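Shop notebook, May, 2:30 pm
Board finish trial, second pass
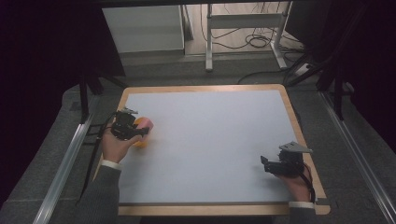
Bench board, pale top with the light tan border. Orange-yellow piece held at left.

Trying the Metelell hardwax on offcuts against the plain oil we already use. The leaflet says one coat is enough for a kitchen surface. I have read that sentence on every tin I have ever opened and I don't believe it here either.

Setup: six strips of ash from the Skerneck load, all sanded to the same grit, all wiped with a damp rag and left to dry before the last sanding. Two bare, two plain oil, two Metelell. One of each pair gets a second coat tomorrow morning. Put the pair letters on the end grain in pencil because last time I wrote them on the face and then sanded them off.

First coat went on at 9. The wax drags more than the oil and wants to be worked in fast. Left it 30 minutes and buffed with a cotton rag. The leaflet says 15, but at 15 it was still smearing. By noon the wax strips felt smooth and slightly plasticky. Oil strips felt like wood. Make of that what you like.

Coffee drops on all six at noon, wiped after an hour. Bare strips stained, as they should. One-coat oil has a faint ring. One-coat wax has a faint ring too, maybe a shade lighter, and I would not swear to the difference with the lamp moved. So far I am paying three times as much for a maybe.

Inger Baldursdóttir thinks the room was too cold and the wax hasn't cured. Could be. She also liked the last product that needed a warmer room. We agreed to leave everything alone for 3 days and then repeat with coffee, red wine and lemon.

Lahtinen sells a sample tin, so there is no reason to order the 600 ml one yet. Please don't.

Still to do:
second coat on the marked strips
weigh the wax tin before and after, forgot today
find out whether 600 grit before the wax makes any difference or just closes the grain
order rags before Pesach, shop on the corner shuts for the week

Rags from today are hung flat on the outside rail. Leave them there overnight.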